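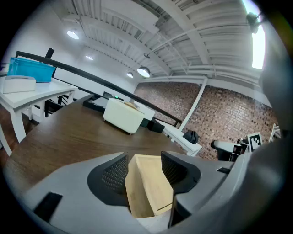 3 Jul 2019

Up at six and on the early bus to Trerngate with my sandwiches and the spare notebook. Second week of the summer project. Our task is still the block one: pick up a wooden block with the hand gripper, carry it across the table, put it down in the right place, and do it again. We call each go a run. The group total stood at 1,508 when we went home tonight, and Romana wrote it on the whiteboard and underlined it.

I did the morning shift on the gripper. My target was 100 runs before lunch and I made it with a few minutes to spare. The trick is the grip. If I close the fingers too high up the block it tips when I lift, and then I have to put it back and throw the run away. If I go in low and wait a moment before lifting, it stays put. I wrote this in the notebook on the first day and then forgot it, so I have written it again in capitals inside the cover.

My wrist was sore by eleven. Romana Kadlec says to hold the elbow in against the side and move from the shoulder. I tried it and it does help, but it makes me slow. She is strict about pace. Too quick and the runs are no use for training, too slow and we won't finish the set before the end of July. She watched me for a while and said "a bit faster on the way back", so I went a bit faster on the way back.

Lunch outside on the wall. Ham and pickle. The others talked about the Sulton competition and whether we should enter. The closing date for teams is soon. The task there is sorting, with blocks and tins mixed together, and we have done nothing with tins. I said I would rather get one thing working first. Metwally (that is what our team is called this year, after last year's name was taken) came fourth last summer with a wheeled robot that could only turn left properly. I wasn't in it then.

In the afternoon I was off the gripper and on checking. This means going through the runs on the laptop one at a time and marking each one good or bad. I got through 455. It is dull work but you do learn from it. I can tell my own runs straight away because I swing out wide before I set the block down. I don't know why I do this. I don't notice it while I'm doing it. I asked whether the robot would learn to swing wide too, and Romana said very likely, if most of the runs were mine. So tomorrow I am going to try to go straight across.

I marked 6 of my own as bad. Two were the tipping problem, three were where I let go too early, and the last one I had simply stopped halfway, I think to talk to somebody. I felt I ought to be as hard on mine as on other people's.

We had a disagreement about what counts as good. If the block ends up in the right place but was dropped the last little bit, is that a pass? I said no. Most of the others said yes. Romana let us argue it out and then said to make a third mark for those and decide later. This means going back over part of what I did today. I did not say anything but I was annoyed.

The trained model from last week's runs was tried on the arm at the end of the day. It reached for the block well enough the first time, and closed on nothing. Second time it got hold of a corner and let go. Third time it picked it up, held it, and then would not put it down. We waited. In the end Romana pressed stop. Still, last week it never got hold of it at all, so that is progress. She thinks it needs more examples of the putting down. She wants us to start with the block in different places too, as we all tend to put it back where it was comfortable.

Missed the good bus and had to get the one that goes round by Ellier. Read the competition rules on the way, all but the last two pages. The entry fee is less than I thought. I may change my mind about it.

Home just before seven. Egg on toast. Rang Mum, who asked if the robot could do the washing up yet. Iced the wrist for a bit while the football was on.

For tomorrow: long sleeves, as it is cold by the door. Take the blue pen back. Ask about the third mark before starting and not after. Go straight across.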